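Cundesura 卷式白板 长款
首页 / 书写用品 / 白板与配件 / 卷式白板

售价:193 元(含卷筒、含一条束带,笔另外买)
库存:有货
页面更新:7/4/19

先说我为什么卖它

我家厨房和走廊之间有一面很尴尬的墙,窄窄一条,挂画嫌空,放柜子又挡路。搬进去之后我一直想在那儿弄块白板,写买菜单、写谁哪天晚回家、写水电费。买过一块带铝框的,重得要命,打了孔才挂上去,退租的时候补墙补得我腰都直不起来。后来换了那种静电贴膜,撕一张贴一张,头几天还挺美,过了一个梅雨季,四个角全翘了,写字的时候笔尖一顶整张膜都在跑。

Cundesura 这块我是先自己用,用着用着才决定进货的。它是一张厚实的软板,平时能卷起来塞进筒里,摊开就能写,贴墙也行,铺桌上也行。我在桌上用得比墙上还多!排周计划的时候大家围着坐,谁想到什么就伸手写一笔,比对着墙扭着身子写舒服多了。

规格

展开长度:1,000 毫米
厚度:2 毫米
重量:1,013 克(连筒一起上秤)
正面:白色光面,可反复书写擦除
背面:浅灰色绒面,铺桌上不打滑
边缘:圆角,热压封边
书写工具:普通白板笔,不要用油性记号笔
收纳:正面朝外卷,入筒

"正面朝外卷"这一条请认真看一下。十个人有九个拿到手顺手就往里卷了(我自己第一回也是),朝里卷的话,摊开之后两头会往上翘,要压好久才服帖。朝外卷,摊开时两头是往下扣的,自重就把它压平了。就差这么一个方向,脾气完全两样。

刚拆筒的板子会有一点点味道,像新雨衣,挂在通风的地方晾一个下午就散得差不多了。冬天收到货请别急着展开,在屋里放一会儿,等它回软,硬掰容易在封边的地方留白印。

写起来怎么样

我把话说直一点,它的手感和教室里那种搪瓷白板是有差别的。搪瓷板硬,笔头落下去"嗒"的一声,很爽快。软板有一点点弹,写大字没感觉,写小字的时候会觉得笔尖稍微陷了那么一丝丝。我写小字习惯在下面垫个硬纸板,家里人说我多事,他们直接写也没什么问题。

出墨的话主要看笔。同一块板,换支笔就像换了块板。笔头圆的写出来线条匀,适合写菜单、写便条;笔头斜的可以写粗写细,写标题好看,小朋友用起来容易忽粗忽细,写着写着就变成画画了(然后就再也写不回去了)。

颜色上我的经验是黑色最好擦,蓝色次之,红色和绿色放久了会留一层浅影子。想写长期不动的内容,比如电话、垃圾分类的日子,就用黑色。红色留给当天就擦掉的东西。

笔的话,平放!平放!平放!笔头朝上插在笔筒里,墨全沉到屁股那边去了,写两个字就开始飞白,很多人以为笔没水了就丢掉,怪可惜的。已经飞白的笔,盖紧盖子,笔头朝下立一晚上,多半还能救回来。救不回来的再买,我们店里零卖,一支也发,和板子一起下单不另外收运费。

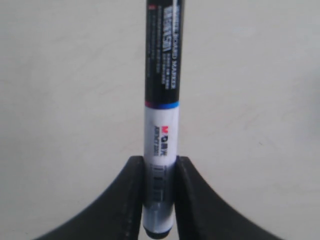
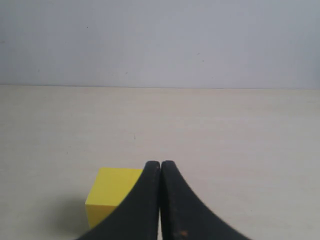 Roya Hosseinzadeh 来信说,她那块板铺在饭桌上用了一整个春天,最大的意见是擦字的时候粉末往袖口上跑,尤其穿浅色毛衣的日子,她建议我在页面上写清楚该配什么擦,别让大家拿纸巾硬蹭。她还说,纸巾蹭过几个月之后,板面中间那块会发毛,灯一照就看得出来,边上没怎么写过的地方还是亮的,对比之下挺明显。

谢谢来信,说得很对,我补在下面。

擦的部分(应读者要求)

日常擦,用 Tarigan 的短绒布。它是干擦的,布有两面,带纹路的那面先走一遍,把墨粉带下来,光滑那面再收一遍。擦的时候往一个方向走,别来回打圈,打圈只会把粉抹开。布脏了用温水加一点洗洁精搓一搓,晾干接着用,不要放柔顺剂,放了之后布面会滑,什么都带不走。

隔夜的、隔周的、红色的,用 Ziteo 清洁液。喷在布上,别直接喷在板上,喷多了水会顺着封边往里走。喷完等一小会儿再擦。Ziteo 味道偏柠檬,我不讨厌,但我先生说闻起来像出租车。

不小心用了油性笔,先别慌。拿白板笔把那几个字重新描一遍,描满,趁没干马上擦,多半就一起下来了。描一遍不行描两遍。还不行再上酒精,蘸在棉片上轻轻点,点完立刻用清水布擦掉,酒精停久了板面会失光。钢丝球、去污粉、那种白色的魔术海绵,都别碰它,魔术海绵尤其狠,擦完是干净了,从此那一块就再也不好擦了。

上墙

绒面那一侧是贴不住普通双面胶的,我试过好几种,半夜"哗"地掉下来,把猫吓得窜到冰箱顶上。现在配的是 Gonville 的可移除挂条,四角各一条,长边中间再补一条。刷了乳胶漆的墙要先用干布擦灰,贴好之后按住数一会儿再松手,隔一晚再往上写字。新刷的墙请等漆彻底干透。墙纸、硅藻泥、掉粉的老墙都不建议,挂条撕下来会连墙皮一起走,到时候你会恨我的。

瓷砖墙最好贴,贴在砖面上,避开砖缝。玻璃门也可以,就是从背后会看到灰色的绒面,介意的话两块背对背贴,我有个客人的工作室就是这么弄的,里外都能写,效果比我想的好看。

不想贴的,卷筒盖上有个小孔,穿根绳子可以把板子夹着吊起来,临时开会够用。但吊着写字它会晃,写的时候得用另一只手在后面扶着。

铺桌上

木桌、玻璃桌都没问题。有桌布的话把桌布撤了再铺,隔着桌布写字底下是虚的。热锅热杯子请不要直接放,板面是怕烫的,刚出锅的砂锅放上去会留一个圈,那个圈擦不掉。我家那块就有这么一个圈,现在固定拿来当"本周谁洗碗"的位置,写名字正好。

小朋友拿来画画也行。画之前给他们套个围裙,白板笔的墨粉洗得掉,但蹭在浅色沙发上就要多费点工夫。笔帽要收好,家里有很小的孩子的话,大人得在旁边看着。

适合谁,不适合谁

租房的、经常搬家的、教室不固定的老师、在家里排菜单和排值日的,我都推荐。办活动的朋友也爱用,往车后座一丢就走,到了地方摊开就能写流程。

如果你每天要在上面写满满一板公式,写完擦、擦完写,一天好几轮,我会劝你买硬板,软板经得起日常,但经不起那种强度。还有,喜欢用磁铁吸便条的也别买,它里面没有铁片,磁铁吸不住。这一点老有人问,我在标题旁边写过,后来改版的时候弄丢了,现在写在这里。

几个常被问到的

能不能裁?能,用美工刀和钢尺,从绒面那边下刀。裁过的边没有封边,用久了可能会起毛,可以拿透明胶带包一圈。裁过的不退不换。

有没有别的颜色?目前只有白的。厂里四月给我看过一版浅黄色的样,写黑字很漂亮,写红字就糊成一团,我没要。

能不能印格子?可以,印周历格、印五线谱都做过,需要另外排期,先写信跟我确认图,确认之前别付款。五线谱那版印出来我自己都想留一块,可惜我不识谱。

一个人能买多少?零售每单最多 2 块,筒子太长,再多快递不肯按小件收。学校和公司要得多的,写信给我,我走物流给你发。

有划痕怎么办?浅的不影响擦,深的会藏墨,藏进去就成一条黑线。钥匙、订书机这类东西别放在板面上拖。

退换

收到之后没写过字、没裁过、没上过墙的,可以退,卷筒请一起寄回来。寄的时候筒的两头都要塞纸,光秃秃一个筒寄过来,盖子路上崩开过不止一回,板子到我手上的时候边都磕花了,那样我就没法全额退了。

写过字的,擦干净了也算用过,这个我没办法通融。拿不准合不合适的话,写信问我要一小块边料,我夹在信封里寄给你,你拿自己常用的笔试写几天再决定。边料不收钱,邮票你出就行。

留言

Yusri Sopacua:请问背面的绒会不会粘猫毛?
店主回复:会,而且粘得很牢!用滚筒粘毛器滚一遍就好。贴墙上的话背面看不见,就随它去吧。

Yusri Sopacua:那正面呢?我家猫喜欢睡在桌上。
店主回复:正面是光的,毛一抹就掉。爪子要留心,伸懒腰的时候那一下会抓出印子。不用的时候卷起来收进筒里,我家也是这么办的。

搭配购买
Tarigan 短绒布(双面)
Ziteo 清洁液 喷瓶装
Gonville 可移除挂条
白板笔 黑色 单支

下单前如果要改地址或者要开票,请在备注里写,别打电话,白天我多半在仓库里,听不见。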